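# Shared Room Storage and Work Surfaces: Final Report

Group: Tadhg Moriarty, Vasiliki Nikolaidis, Chaiwat Kaewsai
Monday, December 18, 2023

## 3. What we looked at

The course handout says a shared room works better when everything has a fixed place. We were asked to test that in the Plodalcombe room. I have doubts about the claim and I still have them after a full term.

Our survey went to 40 people who use the room and 34 answered. Most said they "usually" find what they need. That word covers a lot, and we should have asked a sharper question. Vasiliki wanted to drop the item altogether. We kept it, with this warning attached.

The round table gets the best scores in the survey, mainly for writing by hand. The shelving gets the worst. People put boxes, bags and small containers on it with no system we could identify, and the overflow ends up on the floor in front.

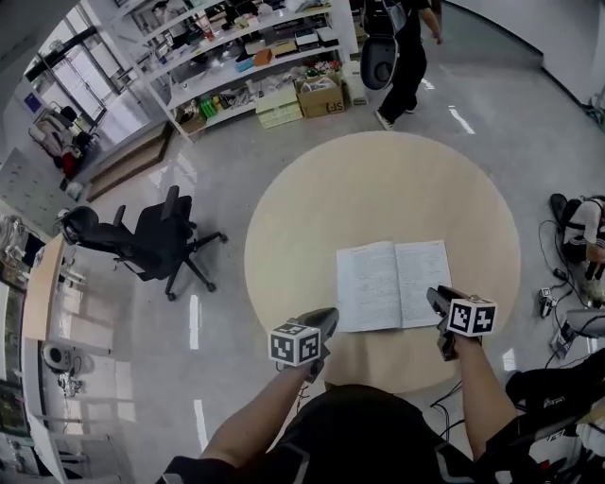 *Figure 2. Round table with open notebook; shelving and floor boxes at upper left.*

## 4. Shelving

The Stillik guide recommends labeled zones, one per user group. Chaiwat drew up a plan on that basis and priced it at 455 dollars, against a budget of 600. I think the price is fair. I'm less sure about the zones – labels only help if people read them, and our survey never asked about that.

A cheaper option is to clear the floor first and see how much shelf space is really short. Cardboard boxes can sit for weeks before anyone opens them, so we can't say how many need to be in the room at all.

## 5. Table

No change proposed. Two respondents asked for a bigger one. A bigger table would probably collect more bags, though we have no data on this and Tadhg disagrees with me.

## 6. Limits

- One room only
- Survey run once, in May, before the final layout
- No measure of time spent searching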